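釉薬の話(陶磁器入門 第4回 配布メモ)

前回の宿題、目を通しました。粘土の収縮の計算でつまずいた人がけっこういたので、最初に少しだけ戻ります。収縮率は「縮んだ分 ÷ もとの長さ」です。焼き上がりの長さで割ってしまった人、気持ちはわかります(私も学生のころやりました)。割る数は、いつも成形した直後の寸法のほうです。ここだけ直しておいてください。

で、今日は釉薬です。私がこの講義でいちばん楽しみにしている回なので、早口になったら手を挙げて止めてくださいね。

1. 釉薬って結局なに?

ひとことで言うと、器の表面に焼きつけたガラスです。窓ガラスと親戚なんですが、窓ガラスのように流れてしまっては困るので、配合がちょっと違います。主役は三つのグループに分けて覚えましょう。

ガラスになるもの:シリカ(珪石)。これがないと始まりません。ただ、シリカだけだと溶ける温度が1700度を超えてしまって、ふつうの窯ではどうにもなりません。

溶かすもの:ナトリウム、カリウム、カルシウムなど。「媒溶剤」とか「フラックス」と呼びます。灰や石灰石や長石がこの役をやってくれます。

粘りを出すもの:アルミナ。カオリンから入れることが多いです。これが足りないと釉が垂れて棚板にくっつきます。棚板にくっついた茶碗をはがすときの、あの悲しい音は一度聞けば十分です。

長石はカリウムもアルミナもシリカも一度に持ってきてくれる、ありがたい石です。昔の人が化学式を知らずに「この石とこの灰を混ぜるとよく溶ける」と見つけていたのだから、頭が下がります。

2. 色はどこから来るか

ここが質問のいちばん多いところ! 基本は金属の酸化物をほんの少し入れるだけです。

コバルト:青。とにかく強いです。入れすぎると青というより黒に近くなります。
銅:酸化で焼くと緑、還元で焼くと赤。アルカリの多い釉だとトルコ石のような青緑になります。
鉄:黄、飴、茶、黒、それに還元で淡い青磁の色。量と焼き方でこれだけ変わるので、鉄だけで一年遊べます。
マンガン:茶から紫。粉と煙には注意してください。
スズ:色ではなくて、白く濁らせる役です。

それから、市販の「顔料(ステイン)」があります。酸化物をあらかじめ高温で焼いて、安定した結晶にして粉に砕いたものです。水色やピンクのような、酸化物をそのまま入れただけでは安定しにくい色はこちらの出番です。スーパーの食器売り場で見かける均一な明るい水色なんかは、ジルコンにバナジウムを組み合わせた青の顔料がよく使われる系統ですね。焼き方が多少ぶれても色が暴れません。作家ものの揺らぎが好きな人には物足りないかもしれませんけど、同じ色を何千枚もそろえるというのは、あれはあれですごい技術なんです。

3. 酸化と還元

窯の中に酸素がたっぷりあるのが酸化、足りないのが還元です。還元の窯では、炎が酸素を欲しがって、釉や粘土に含まれる酸化物から酸素を引っぱり出してしまいます。同じ鉄の釉が片方では黄色っぽく、もう片方では青っぽくなるのはそのためです。

電気窯はふつう酸化です。教室の窯も電気なので、実習で青磁を焼きたいという希望にはこたえられません。ごめんなさい。ガス窯を持っているZurardの工房に見学をお願いしているところで、うまくいけば3月に行けます。行ける人は汚れていい靴で来てください。

4. つやとマット

つやのある釉は、冷めるあいだに結晶ができず、ガラスのまま固まったもの。表面が平らなので光がきれいにはね返ります。マット釉は、細かい結晶がびっしり出ているか、表面に細かいでこぼこがあって、光が散らばります。

マットにする方法はいくつかありますが、初心者にすすめるのはアルミナを増やすか、カルシウムかマグネシウムを増やして、ゆっくり冷ますやり方です。よくある失敗が「溶け足りないだけの釉」をマット釉だと思いこむこと。見た目は似ています。見分けるには、レモンの輪切りを一晩のせておきます。跡が残ったり色が抜けたりしたら、その釉は酸に弱いので、食器には使わないでください。私は学生時代、自信作の小鉢でこれをやって、くっきり丸い跡をつけました。今はペン立てになっています。

つやのある器を見るときは、光の映りこみを手がかりにするといいですよ。見込み(器の内側の底)の平らなところと、縁の立ち上がりとでは、同じ釉でも明るさがずいぶん違って見えます。釉の厚みの差なのか、ただの光の当たり方なのか、手に持って傾けながら確かめてください。縁に筋や段があると、その出っぱりで釉が薄く、くぼみで濃くなることもあります。透明感のある釉ほどはっきり出ます。

5. 掛け方

浸し掛け、流し掛け、吹き掛け、刷毛塗り。量産の工場では吹き掛けか機械の流し掛けが多く、教室ではほとんど浸し掛けです。

浸す時間は素焼きの吸い方と釉の濃さで変わります。うちのバケツの釉なら、心の中でゆっくり三つ数えて引き上げるくらい。長く浸すほど厚くなりますが、素焼きが水でいっぱいになるとそれ以上はのらず、今度は乾かなくなります。

高台の裏は必ず拭き取ってください。必ずです。スポンジを濡らして、固く絞って、縁から少し上まで。撥水剤を塗っておくと楽ですが、内側に一滴落とすとそこだけ釉がのりません。やってしまったら、素焼きをもう一度焼いて撥水剤を飛ばすしかないです。

6. よくある欠点

貫入:細かいひび。釉が素地よりたくさん縮もうとして引っぱられ、割れたもの。景色として喜ばれることもありますが、食器だと汚れがしみます。
剥離(シバリング):逆に釉が縮み足りず、押されてはがれたもの。縁に出やすく、かけらが鋭いので本当に危ないです。
ちぢれ:釉が玉のように寄って素地が見えてしまうもの。ほこりや手の脂が原因のことが多いので、素焼きは水拭きしてから掛けましょう。
ピンホール:針でつついたような穴。素地から出たガスの通り道が埋まらずに残ったものです。

貫入と剥離は反対の現象だと覚えておくと、直し方も逆にすればいいとわかります。貫入ならシリカを増やす、剥離なら減らす。まずはこれだけで大丈夫です。

7. 宿題

テストピースを一人6枚作ります。基礎釉は300グラム、配合はプリントの裏のとおり。コバルトの量だけ変えて、必ず裏に番号を書いてください(鉛筆は焼けて消えます。下絵具か鉄の絵具で!)。粉を量るときは防じんマスクをつけること。シリカの粉は肺に残ります。

もう一つ、家にある食器を何枚か机に並べて、縁と見込みの色を見比べて、気づいたことを短く書いてきてください。高いものを出してくる必要はまったくありません。

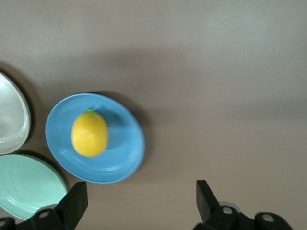 8. 次回の予告と参考資料

次回は焼成曲線です。電卓を持ってきてください。参考書は図書室のLiの棚に置いてあります。Graltasellの釉薬見本帳も一緒にありますが、こちらは貸出不可なので部屋の中で見てくださいね。

提出は2025年12月15日まで。テストピースは窯の横の箱へ、観察メモは私の机の上のかごへお願いします。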